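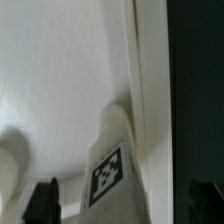 # Relatório da visita à fábrica de tintas minerais Tremell

Em 10 de maio de 2022, uma delegação do Gabinete de Conservação do Edificado deslocou-se às instalações da Tremell, em Posano, a convite da direção técnica da empresa. Integraram a delegação Els Jansen, arquiteta, e Hiwot Wako, responsável pela manutenção dos edifícios escolares. A receção esteve a cargo de Koen Van Hecke, diretor de produção.

A visita teve por objetivo conhecer o processo de fabrico das tintas de cal e de silicato propostas para a renovação dos interiores do edifício Dralum, cujo caderno de encargos foi aprovado em abril.

## Receção de matérias-primas e moagem

A cal em pasta chega à fábrica já maturada e fica em depósitos cobertos até à análise de entrada. A delegação assistiu à peneiração de um lote e à preparação das cargas minerais. Cada lote recebe um número, que o acompanha até à embalagem final; o lote observado tinha o número 412.

O responsável do laboratório, Ernő Dudás, explicou que a finura da moagem condiciona tanto a cobertura como o grau de brilho. Foram entregues à delegação as fichas técnicas de 2 produtos, em versão provisória, ficando a empresa de remeter as definitivas.

## Gama de brancos
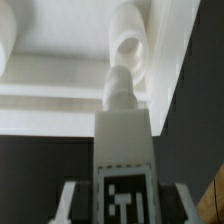
A escolha dos brancos ocupou a maior parte da sessão da manhã. A Tremell trabalha com uma base única, corrigida com óxidos em quantidades muito pequenas, e desaconselha a seleção a partir de catálogos impressos. Els Jansen observou que um tom esbranquiçado raramente é avaliado isoladamente: uma peça como o bloco retangular claro, que se estreita ligeiramente para cima, parece mais quente ou mais fria consoante o que a rodeia, e o quadrado preto de margem branca na sua face inferior acentua esse efeito. Recomenda-se, por isso, que as amostras para o Dralum sejam apreciadas junto de elementos escuros e de caixilharia branca, com luz natural e artificial.

## Aplicação e manutenção

Na oficina de ensaios foi demonstrada a aplicação à trincha em demãos cruzadas sobre reboco de cal. Hiwot Wako questionou a resistência à lavagem em corredores de uso intenso. A empresa reconheceu que a tinta de cal não é indicada para essas zonas e propôs o silicato até à altura do lambril — solução já prevista, em alternativa, no caderno de encargos.

Foi ainda abordado o prazo de fornecimento. Para os 2,149 litros estimados, a Tremell prevê entregas faseadas, em embalagens paletizadas.

## Seguimento

A empresa enviará amostras aplicadas sobre placa para os compartimentos do piso térreo. Na-rae Sun, do serviço de compras, assegurará o contacto com o fornecedor e a receção das fichas técnicas definitivas.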